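Small Craft Systems
Unit 5: Direct Current Wiring on Boats Under 40 Feet
Handout, revised 04/01/2025

Read before the bench session. Bring a calculator and the wire table from Unit 3.

5.1 Scope

This unit covers the low-voltage DC side of a small cruising boat: battery, main disconnect, distribution panel, branch circuits and returns. Shore power, inverters and engine harnesses are left to later units. All worked figures assume a nominal 12-volt system. On a 24-volt boat the method is the same, but the current for a given load is half as large and the allowable drop in volts is twice as large.

The practice boat for this unit is the Zadier, a sloop with one house bank, one start battery and a panel on the port side of the companionway. Her original wiring diagram is in the course folder. It does not match the boat in several places, and students should mark differences as they find them.

5.2 The basic circuit

Every DC load needs a complete path out from the battery positive and back to the battery negative. On a car, the steel body serves as the return. On a boat it must not. Each load gets its own return wire, run back to the negative bus. Using the hull, the engine block, a through-hull fitting or the rigging as a return puts stray current into metal that is in contact with seawater, and the metal wastes away.

Order of parts in the positive path for a typical branch circuit:

Battery positive post
Main fuse
Main disconnect switch
Positive bus or panel feed
Branch breaker or fuse
Load switch, if separate
Load

The return path is the load, the negative bus, and the battery negative post. If a battery monitor is fitted, its shunt goes between the negative bus and the battery, and nothing else connects to the battery side of the shunt. A single bilge pump wired directly to the battery post will make the monitor read wrong by the amount of current the pump has drawn.

5.3 Voltage drop

All wire has resistance. The longer and thinner the wire, the more voltage is lost between the battery and the load. Two limits are used in this course:

3 percent for circuits where low voltage affects safety or proper operation: navigation lights, bilge blowers, electronics, main panel feeds.
10 percent for circuits where some loss can be accepted: cabin lights, fans, and similar.

Length always means the round trip. A masthead light with 45 feet of wire going up has 90 feet of wire in the circuit. Forgetting the return leg is the most common error in submitted work, and it gives a wire with half the copper required.

The working formula is:

CM = (K x I x L) / E

CM is the wire area in circular mils. K is a constant for copper, taken as 10.75. I is the current in amps. L is the round-trip length in feet. E is the allowable drop in volts.

Worked case. A cabin fan draws 2 amps. The panel is 20 feet from the fan along the wire route. Round-trip length is 40 feet. The allowable drop at 10 percent is 1.2 volts.

CM = (10.75 x 2 x 40) / 1.2
CM = 860 / 1.2
CM = 717

By voltage drop alone, a very small wire would do. In practice 16 gauge is used as the minimum for single conductors, on grounds of strength. Now take the same current and length at 3 percent, where the allowable drop is 0.36 volts:

CM = 860 / 0.36
CM = 2,389

This rules out 18 gauge. The 16 gauge marine wire in the Unit 3 table has enough area and is the correct choice.

After sizing for drop, check the current rating of the wire as well. On short runs with heavy loads, such as an anchor windlass mounted close to its battery, heating sets the size and drop does not. Use the larger of the two results.

5.4 Overcurrent protection

A fuse or breaker protects the wire. Protecting the load is a separate matter, and some equipment makers call for a smaller fuse of their own, fitted in line near the unit. The branch device must be rated no higher than the wire it feeds can safely carry.

Place the fuse as close as possible to the source of power. For a battery, the usual distance is within seven inches of the post, measured along the wire. Longer distances are allowed where the wire is in a sheath or enclosure, and the limits are in the Unit 3 table. A fuse at the far end of a long wire does nothing for a short that happens before it.

Large battery banks can deliver very high current into a dead short. The main fuse must be of a type that can break that current without arcing across. Check the interrupt rating printed on the fuse or in its data sheet. The amp rating alone is not enough.

5.5 Bench layout

Lay out tools, parts and waste in separate areas before cutting any wire. Keep cut ends and stripped insulation off the working area. Loose strands of copper find their way into open panels.

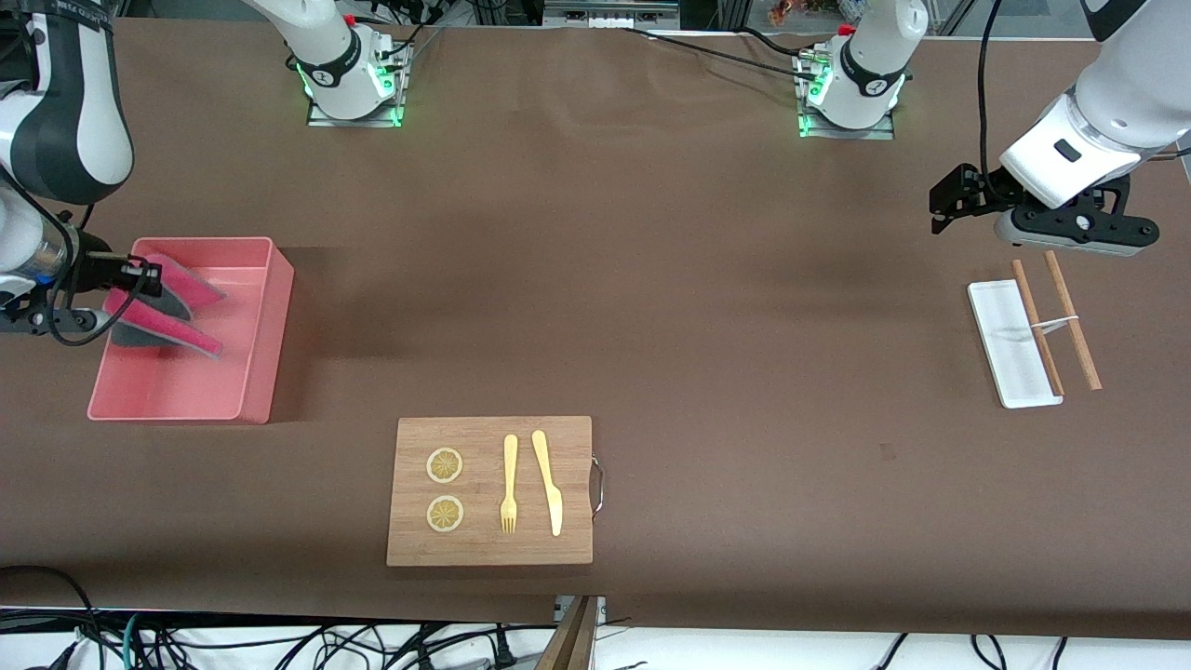
Figure 5.1. Tabletop with a bin at left, a board at lower center and a panel at right.

Work on one circuit at a time. Cut both conductors to length with enough spare for two new terminations at each end. Label both ends before the wire leaves the bench. A label added after the wire is in the boat is a guess.

5.6 Wire and terminals

Use stranded, tinned copper wire rated for marine use. Solid wire as used in houses work-hardens and breaks under vibration. Untinned wire turns black under the insulation, sometimes for several feet back from the end, and a new terminal crimped onto black strands will have high resistance from the first day.

Terminals should be tinned copper, ring type where the stud allows. Captive spade terminals are acceptable. Plain forks are not used in this course. Crimp with a ratchet tool matched to the terminal. After crimping, pull on the joint by hand. The full pull test is done on sample joints only, using the spring scale at the bench, and the values for each gauge are posted beside it.

Solder must not be the only means of holding a joint. It wicks up the strands and makes a stiff section, and the wire breaks where the stiff section ends. Heat-shrink tubing with adhesive lining is used on any joint below the level of the cabin sole and on all joints at the mast step.

No more than four terminals go on one stud. Put the largest on the bottom.

5.7 Routing and support

Keep wire out of the bilge. Where a run has to cross a low point, use one continuous length with no splices. Support wires at least every 18 inches unless they are in conduit. Clamps should have no sharp edges. Where a wire passes through a bulkhead, line the hole or fit a grommet.

Keep DC wiring apart from AC wiring. If both must share a route, one of them goes in its own sheath. Keep both legs of a DC circuit side by side near the compass, or twist them. A single conductor carrying current close to a steering compass will swing the card, and the error comes and goes with the load.

Leave a drip loop wherever a wire enters a box or fixture from above.

5.8 Fault finding

Start with a meter and a written list. The Karunaratne log sheet in the course folder has columns for circuit number, voltage at panel, voltage at load, and current. Fill in every column, including for circuits that seem to work.

Measure voltage at the battery with the load on. Then measure at the load with the load on. The difference is the total drop. If it is too high, split the path: put one probe on the battery positive post and the other on the load positive terminal, and read the drop in the positive leg directly. Repeat for the negative leg. Keep halving the path until the bad joint is found. A reading taken with the load switched off shows very little, as a corroded joint will pass the small current needed by the meter and still fail under load.

Returns account for a large share of faults on older boats. Check the negative bus early.

For leakage, turn off every load, open the main disconnect, and connect the meter in amps across the switch. Start on the highest range. Any reading means that something is still drawing current. Pull branch circuits one at a time until the reading drops. Memory circuits in radios and the sensor in a gas alarm will show small steady draws, and these should be noted on the sheet.

5.9 Problems

Show all steps. Round wire sizes up to the next larger gauge in the table.

Problem 1. The Triver is a ketch with a radio that draws 5 amps on transmit. The one-way wire route is 14 feet. Find the wire area in circular mils at 3 percent drop.

Problem 2. The Cument has a cabin lighting circuit with a total draw of 5 amps. The round-trip length is 60 feet. Find the area at 10 percent and again at 3 percent. State which limit applies and the gauge you would fit.

Problem 3. A start battery cable is replaced with one of the same gauge but twice the length. State what happens to the voltage at the starter during cranking, and what change in cable area would bring it back to the earlier value.

Problem 4. A masthead light reads 12.5 volts at the panel and 10.9 volts at the lamp, both with the lamp on. Find the percentage drop, taking the panel reading as the base. List the joints you would test, in order, for a deck-stepped mast.

Reading for this unit: course text, page 169 to the end of the chapter. The section on alternator regulators may be skipped until Unit 7.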